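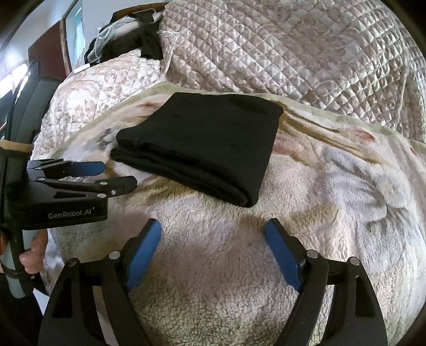
Figure 1. Folded black garment on a fleece blanket.

Why Does Black Show Every Speck? A Lint Study
Omolara Isah and Hòa Bùi, textiles elective

We both wear black almost every day, so this project was a dream for us! We wanted to know whether the drying method changes how much lint ends up on dark cotton. Our teacher, Ms. Manalastas, lent us a scale and a bag of fabric scraps from Clernlow, the thrift store downtown.

We washed two batches with one old towel each. One batch went in the dryer for 90 minutes and the other hung on a rack overnight. Then we pressed clear tape on each scrap and looked at it under the microscope.
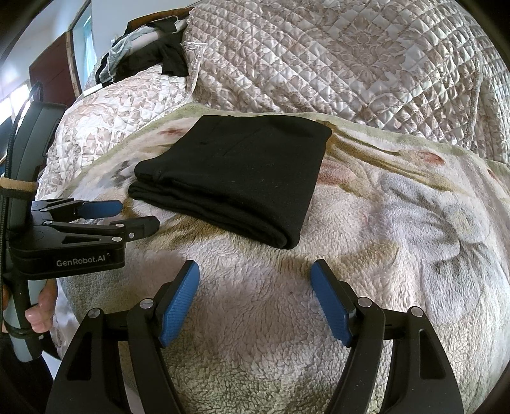 The line-dried scraps had a lot more fuzz on the tape, and we did not expect a gap that big. Our best guess is that the tumbling air carries loose fibers off to the lint trap (we emptied it after and it was packed). Brushed cotton was the worst in both batches. Next time we'd love to try wool, and wash without the towel to see how much of the fuzz came from it.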